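Chapter 7
Following a Path: Perception and Steering for an Outdoor Rover 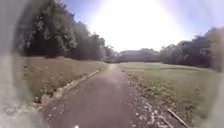 Figure 7.1 Forward view along an asphalt path, with stone and concrete edging on the left and a gravel strip on the right.

7.1 The problem

Chapters 5 and 6 brought the Catberg rover to the point where it could hold a commanded speed and heading on a workshop floor. The floor was flat, evenly lit and bounded by walls. This chapter moves the same chassis outdoors and asks it to stay on a paved path using its forward camera and wheel encoders. No satellite positioning is used until Chapter 9.

The task can be stated in one sentence: at each control step, estimate the lateral offset and heading error of the rover relative to the path centreline, and steer to reduce both. Most of the chapter concerns the first half of that sentence. The steering law in Section 7.5 fits on a single page, and readers who completed the bench exercises in Chapter 6 will recognise nearly all of it.

By the end of the chapter you should be able to:

separate path pixels from verge pixels under changing light
fit a centreline to an irregular boundary
reject estimates that are inconsistent with the previous step
tune a two-term steering controller on the assembled rover

7.2 What makes a boundary

Painted lane lines have known colour, width and spacing. A park path usually has none of these. In Figure 7.1 the asphalt is dark grey in the foreground and paler toward its far end, where sunlight falls across it. A fixed brightness threshold chosen on the near surface will therefore misclassify part of the far surface. The path sides blend into the verges, and a simple edge detector returns short, scattered segments along them.

The two sides also behave differently. The broken edging on the left is lighter than the asphalt, and gives a usable contrast in the nearer section even though the individual blocks are uneven. The gravel on the right is also lighter than the asphalt, but it carries stones and leaf litter, and the asphalt itself has leaf fragments and lighter patches on it. Colour alone is a weak cue in these conditions. Section 7.3 combines it with local texture and a geometric constraint: on straight, level ground, parallel sides must converge toward a common vanishing point.

Glare is treated separately. Bright sky above the end of the path can drive automatic exposure down and darken the ground. The Cedine camera board used in this build allows exposure to be metered on a selected region, and we restrict metering to the lower part of the image. If your board lacks this feature, fix the exposure by hand before each run and record the value in the log.

7.3 Preparing the build

Complete the following before starting the exercises. All of it can be done on a home bench or in a shared workshop.

Mount the camera on the rigid bracket from Chapter 4. The printed bracket used for indoor work flexes on rough ground and will invalidate the calibration.

Tilt the camera downward by 18 degrees and lock both screws. Measure the tilt with the rover standing on its wheels, battery fitted.

Clean the lens and any cover in front of it. Haze at the sides of the image removes boundary information where the path is widest.

Confirm that the Nededier motor driver cuts power when the stop button is pressed and when the radio link is lost. Test each condition separately, with the wheels off the ground.

Set the control loop to 20 Hz. Log every estimate, including rejected ones.

The sample log for this chapter, recorded with the Strachan logging utility, contains 161 entries. Work through it offline before the first outdoor run. Exercise 7.1 asks you to plot lateral offset against time and mark each entry at which the estimate changes sign.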